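3.2 Aufnahme der Demonstrationen

Alle Demonstrationen wurden per Fernsteuerung aufgezeichnet. Die Bedienperson sah dabei nur das Bild der Handgelenkkamera, also genau das, was später auch die Policy zu sehen bekommt. Handgeführte Demonstrationen hatten wir zuvor erprobt und verworfen: Der Arm lernte vor allem, auf eine Hand zu warten, die ihn schiebt.

Als Griffpunkt legten wir die Knickschutztülle fest. Wer tiefer am Kabel zufasst, führt einen Stecker, der eigene Pläne hat. 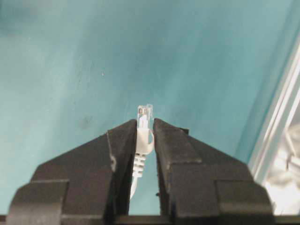

Abb. 3: RJ45-Stecker im Greifer, Blick der Handgelenkkamera. Die Backen fassen an der Tülle, der Steckerkopf steht nach oben über.

Von 562 Demonstrationen entfielen die meisten auf zwei Bedienpersonen, deren Stile sich deutlich unterscheiden. B. Mathias fährt zügig an und korrigiert kurz vor der Buchse, T. Buckley korrigiert grundsätzlich immer. Die Policy übernahm beides – leider auch das Zögern. Pausen von mehr als 3 s haben wir deshalb vor dem Training entfernt, ebenso 10 Aufnahmen, in denen der Stecker verkehrt herum zur Buchse geführt wurde.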